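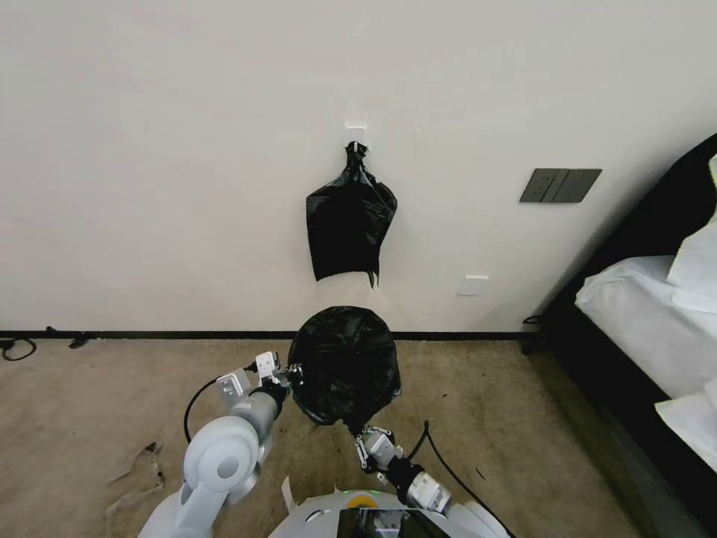
Par Nighat Marwat — photos Junhao Feng
Publié le 19/01/2018

Déménager en janvier, donc. Mauvaise idée, tout le monde l'a dit. Trois étages sans ascenseur, le verglas, et une camionnette louée à l'heure chez Adport avec un hayon qui descend quand il veut.

Le quartier de l'Istard se vide par le haut. D'abord les derniers étages, sous les toits, là où les loyers ont pris 182 euros en deux ans. Puis le reste. Les anciens ateliers Metutent, en bas de la rue, sont devenus des studios meublés — moquette, coin cuisine, vue sur le parking. On y entre avec une valise, on en ressort avec quatorze cartons. C'est de ça qu'on voulait parler : les cartons. Ce qu'on garde, ce qu'on bazarde, et à qui on le refile.

Swati, par exemple. Une ressourcerie, deux salles en enfilade derrière la laverie, ouverte le mercredi et le samedi matin. En décembre, 618 dépôts. Des grille-pain, des rideaux, énormément de rideaux. Une collection complète de romans policiers suédois, reliée, rendue trois fois par trois acheteurs différents. La vaisselle part bien, les lits mal. Les encyclopédies, n'en parlons pas.

Mireille, à la caisse, reconnaît les gens qui déménagent à leur façon de poser les choses. Vite. Sans regarder. « Ceux qui font du tri, ils hésitent, ils reprennent le saladier. Ceux qui partent le lendemain, ils posent tout et ils demandent si on a du scotch. » Elle en a. Un euro le rouleau.

Le scotch, d'ailleurs, il en faut toujours plus que prévu. Pareil pour les feutres. J'ai suivi un couple du deuxième pendant quatre jours, du lundi au jeudi, et au bout du compte : 56 cartons, dont neuf marqués « divers ». Dans les divers, encore du divers. Un décapsuleur, des piles, le mode d'emploi d'un four laissé dans l'appartement d'avant. Elle voulait jeter, lui non. Ils ont fini par tirer au sort pour la lampe.

Côté budget, personne n'ose faire l'addition avant la fin. La camionnette, presque 300 euros sur deux jours, assurance comprise. Les pizzas pour les copains. Le double des clés, la réexpédition du courrier, les trous à reboucher si on tient à sa caution. Et le pot d'enduit qui sèche dans le coffre parce qu'on a oublié la spatule.

L'état des lieux, parlons-en. Le monsieur de l'agence arrive avec vingt minutes de retard, passe le doigt sur les plinthes, ouvre le robinet, le referme. Note « traces d'usage » partout. C'est quoi une trace d'usage, au bout de six ans ? On discute. On signe quand même, il fait froid, la camionnette est en double file et quelqun klaxonne.

Et après ? Après, le nouvel appartement, le matelas par terre, on mange debout. On cherche les assiettes. Elles sont dans un carton « livres ». Le couple du deuxième a dormi tout habillé la première nuit, les couettes étaient restées au fond, derriere le canapé. Au matin, ils ont trouvé la cafetière mais pas les filtres, et ils sont descendus au tabac du coin, où le patron leur a offert le café — et demandé s'ils n'avaient pas des cartons à donner, sa fille déménage à la fin du mois.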